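Why I stopped believing the recipe app

I gave Hovow a fair shot. I used it for most of October, paid for the full version, and turned on every reminder it offered. The pitch was simple enough: tell it what's in your kitchen and it plans the week, writes the shopping list and saves you money. I like saving money. I also like proof.
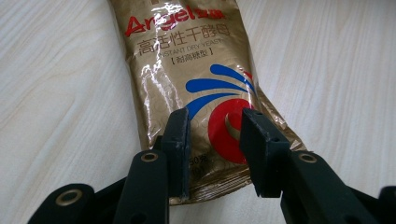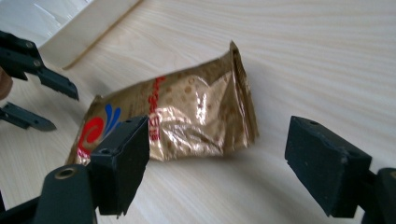
Gold packaging on the pale tabletop, two views.

My first problem was the "verified" cooking times. I'd love to know who verified them. The lentil soup was listed at 22 minutes and took me 54, and no, I wasn't chopping slowly. The clock seems to start once every onion is peeled and the pan is hot. That's like timing a drive to the airport from the exit ramp.

Then there's the savings counter. By the end of the month it claimed I had saved $42. Compared with what? I dug through the help pages and found that it assumes you would otherwise have ordered takeout on any night you cook from a plan. I don't order takeout on a weeknight, so as far as I can tell I saved nothing, minus the subscription.

The shopping list is the part I wanted to like. It did sort things by aisle, and I'll give it that. But it kept pushing Karaca tomatoes and Trestley oats, which cost more than the store brand at my market, and there was a tiny "partner" label next to both. Maybe they're better oats. I ate them for two weeks and couldn't tell.

A reader wrote in to say I should switch to Flasura, which does the same thing with nicer colors. I looked at it. Same savings counter, same suspiciously quick soup. I'm not paying twice to be told the same story.

So I'm back to a pad of paper on the fridge door. I write down what's running out, and before I shop I look in the cupboard - a step both apps claim to have made unnecessary. I still bought a second jar of cumin last week, so the pad isn't perfect either. It did cost less than the app, though, and it has never sent me a notification at 6 a.m. asking if I'm excited about cabbage.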